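Fostetier 730 Tie and Scarf Steamer

Made by Gekon. Supplied with water tank, hose, narrow head, wide head, and press mitt. Replaces the Fostetier 700, which is no longer sold. Spare parts for the 700 are still listed on the parts page.

## Use

The 730 is a bench steamer for light finishing work on neckties, scarves, pocket squares, and other narrow goods. It is meant for tailors, rental shops, and theater wardrobe rooms. It can be used on shirts and jackets with the wide head, but output is low for that work and a full-size garment steamer will be quicker.

The unit sits flat on a bench or shelf. The boiler is in the base and the head hangs from a hook on the side of the housing. The hook can be moved to the left or right side with one screw.

## Specifications

| Item | Value |
|---|---|
| Power | 950 W |
| Supply | 120 V, grounded outlet |
| Tank | Removable, top fill |
| Steam control | Two settings, thumb switch on head |
| Hose | Fabric-covered, fixed at base |
| Shutoff | Automatic on low water |
| Part number, complete unit | 251-F |
| Part number, narrow head only | 251-N |

Warm-up takes around 27 seconds on the low setting from a cold start with a full tank. The high setting takes longer. The ready light is green on both settings.

## Steaming ties

Silk ties should be steamed and never pressed flat with a hot plate. A tie is cut on the bias and folded around a loose interlining, and the rolled edge is part of its shape. Direct pressure puts a hard crease along both sides that is difficult to remove.

Hang the tie or lay it over a curved form. Hold the narrow head one to two inches from the cloth and move it from the knot area toward the wide end. Use the low setting for silk and for silk and wool blends. Polyester takes the high setting. Knit ties should be laid flat and steamed from the back, then left alone until cool. Do not hang a knit tie while it is damp; it will stretch.
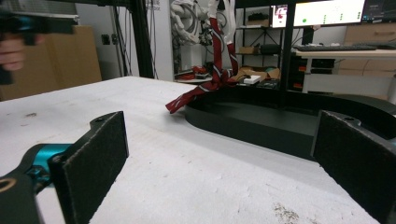 Creases from the knot are usually the deepest. Two or three slow passes with a rest between them work better than one long pass. Smooth the cloth with the mitt on the hand that is not holding the head. If the lining has twisted inside the shell, straighten it first by pulling gently on the slip stitch loop at each end. Steam will set the twist if it is still there.

Test the inside of the tail before steaming any tie with a printed pattern. Some dyes move when damp. Water marks on silk are caused by drops from the head, so clear the hose before each piece by pointing the head away and running it until the steam is even.

## Water

Use distilled water, or tap water in areas where it is soft. Do not add starch, scent, or vinegar to the tank. Empty the tank at the end of the day. In a shop that uses the unit daily, rinse the boiler once a week, for instance on Monday before opening. The drain plug is under the base and opens with a coin. Let the unit cool for an hour first.

## Heads and accessories

- **Narrow head, 251-N.** Slot outlet, for ties and ribbon. Supplied.
- **Wide head.** For scarves and shirt fronts. Supplied.
- **Press mitt.** Cotton face, padded. Machine wash, line dry. Supplied.
- **Erketti tie form.** Sold separately. Comes in standard and slim widths. The slim form does not fit bow ties.
- **Fülöp hose hanger.** Sold separately. Clamps to a bench edge and keeps the hose off the work.

Heads from the 700 fit the 730 with the gray adapter ring. Heads from the 730 do not fit the 700.

## Service

The seal behind the head is a wear part. Replace it when water shows at the joint. The hose is not user-replaceable and the unit must be returned for that repair. Drain the tank and boiler before shipping and pack the head separately.

Warranty is two years for home use and one year for shop use. It does not cover scale damage.

Parts and repair questions go to Dayana Chávez at the Gekon service desk. Include the serial number from the label under the base.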